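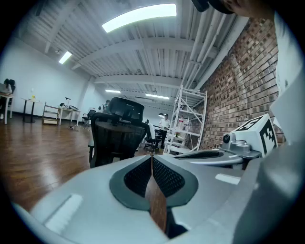

Anoche vi por fin Undusar y llevo todo el día dándole vueltas. Abro hilo cortito, sin spoilers gordos.

Va de dos hermanos que vuelven a la fábrica del padre para venderla y se pasan media peli sin decirse nada. Suena a rollo, ya lo sé, ¡pero engancha!

Märta Tveit está enorme. Hay una llamada de teléfono de 5 minutos, sin un solo corte, en la que casi ni habla y me dejó hecha polvo.

Ebbe Kristiansen me convence menos (muy intenso desde el principio), aunque en la cena se la come entera. 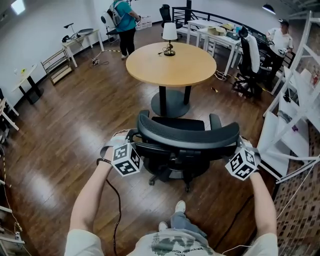
La silla negra y el suelo de madera.

Lo que menos me gustó fue la música, que te subraya cada pena por si no te habías enterado. Y el epílogo de mayo sobra.

Dura 78 minutos, o sea que no hay excusa. Si la pillan en cine, mejor. Ya me dirán qué les pareció la llamada.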